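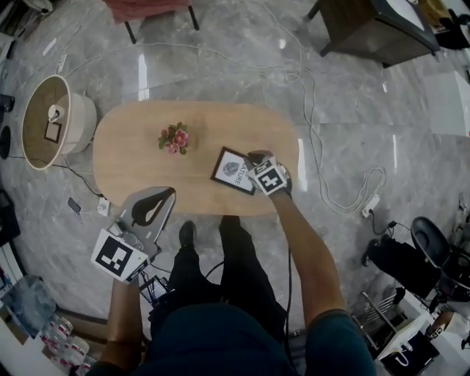 Has anyone here used the Skollik hand-held gripper kit for recording household tasks?

I'm hoping somebody on here has lived with one of these for more than an afternoon. I help look after a small robotics lab at a community college, and we have a grant (a modest one) to put together a set of demonstrations of ordinary tidying: picking things up off a table, putting them back, straightening a picture frame, that kind of thing. We have one arm that we'd eventually like to train on it, but using the arm to collect the demonstrations has been painfully slow. Two of my students spent most of October teleoperating it and came away with 113 usable recordings, and one very sore neck between them.

So I've been reading up on the kits where a person just holds the grippers and does the job by hand. The one I keep coming back to is the Skollik two-hand set, which Gezer sells with the markers, cables and recording software included. The quote I have is $1,040 for the pair, and that doesn't include the laptop. For us that's a real chunk of the budget, so I'd like to get it right the first time.

What I'd love to know is:

Is it comfortable enough for a student to work with for an hour or so at a time? The product page says "all-day comfort," but then my dentist's chair says that too.

How well does it cope with thin, flat things? Picture frames, books, coasters. A lot of our list is flat things lying on a table, and our current arm is hopeless at those.

Does it matter what sort of room you use? Ours has a shiny floor and big windows, and I've read that the tracking can be fussy.

And finally, is the Idano subscription worth paying for, or can we get by with the free software that comes in the box? I've gone around and around on that one and would be grateful for a plain opinion. Thank you all in advance, and sorry for going on so long!

Tolera Tekleab
Posted Mar 4, 2025

benchtop_marge

Hello Tolera, and welcome! We've had the Skollik pair in our workshop since last summer, so I can speak to most of this, though please keep in mind that we're a small outfit and we only do tabletop work.

Comfort first. The grippers themselves aren't heavy, but you're holding your arms out in front of you and a little lower than feels natural, and it gets you in the forearms before it gets you anywhere else. We started out with hour-long sessions and dropped to twenty-five minutes with a proper sit-down in between. The recordings got better when we did that, too. When people are tired they start rushing the release, and you end up with a whole batch where the object gets dropped the last half inch. If you have two students, let them trade off, one wearing the rig and the other resetting the table and keeping the notes.

Flat things are the hard part, and I wish the manual spent more than a paragraph on them. A picture frame with a bit of depth to it is fine once you learn to come in at the edge and tilt your wrist a little. Something like a thin paperback or a coaster is another matter. What works for us is sliding it toward the edge of the table until there's an overhang, then gripping that. We hold the object steady with the left gripper while the right one takes it. It feels silly for the first dozen tries and then your hands just know it -- rather like learning to use chopsticks. I would say, though, that if you teach your students that trick you should have them all do it the same way. We had 213 recordings in our first set, and I had to set aside a good many of them because three people had three different habits and the training didn't know what to make of it.

Cables are my one real complaint. The ones in our kit were a touch short for anyone tall, and they like to catch on chair arms and drawer handles. Velcro straps and a belt clip solved it for us for a few dollars. Clip them so there's slack at the elbow with your arm fully stretched out, and check it before every session. Also please tape down or move any power cords on the floor where the person will be stepping. You look at your hands the whole time you're doing this, and you really don't look at your feet.

As for price, yours sounds about right to me. Ask Gezer whether the spare finger pads are included. They weren't in ours, and we wore through the first set sooner than I'd hoped. They'll usually put a set in if you ask nicely before you order and not after, which I learned the expensive way.

I can't help with Idano, I'm afraid. We've only ever used the free software. It's plain and the export screen is confusing, but it has never lost a recording on me.

rk_dunes

get the free one. idano is just the same thing with a nicer timeline and cloud storage. not worth it for one lab

Paulette in the back room

I'd mostly agree with the others, but I'll add a little on the room and on Idano, as we had the opposite experience with both.

We borrowed a set through the equipment library at Orurside before buying our own, and I'd really encourage you to see if there's a lending program anywhere near you. We had it for 11 days and that was plenty of time to find out what would bother us.

What bothered us was light. Our floor is polished, and in the afternoon the sun would come in low and bounce right up at the cameras. The tracking didn't fail outright, which would've been easier to deal with. It just wandered a little, so that on playback the hand would drift sideways while the person was holding still. Roller shades fixed nearly all of it, and an old rug took care of the rest. If you can't do shades, try recording in the morning, or turn the table so the person has the windows behind them, and compare a few takes. Wipe the markers with a soft dry cloth as well. They pick up fingerprints every time somebody sets a gripper down, and a smudge can do the same thing as glare.

Clutter in the background hasn't given us any trouble, for what it's worth. We spent a whole weekend clearing the room for our first session and then found that the recordings with the usual chairs and bins left where they were worked just as nicely. If your arm is going to end up working in lived-in rooms, I'd leave things as they are, apart from the walking space.

On Idano, I think it depends on how many people will be reviewing. For one person, rk is right, save your money. We have four people going through recordings from different places, and being able to leave a comment on a particular moment ("grip slips here," "wrong object") has saved us an awful lot of emailing back and forth. You can pay for it by the month, so what I'd suggest is recording everything with the free software, then taking Idano for just the month you do your reviewing. The files carried over without any fuss when we did it -- only the task names had to be typed in again.

Do come back and tell us how you get on with the frames. I've been trying to get our group interested in flat objects for ages and would love to see somebody else's notes on it.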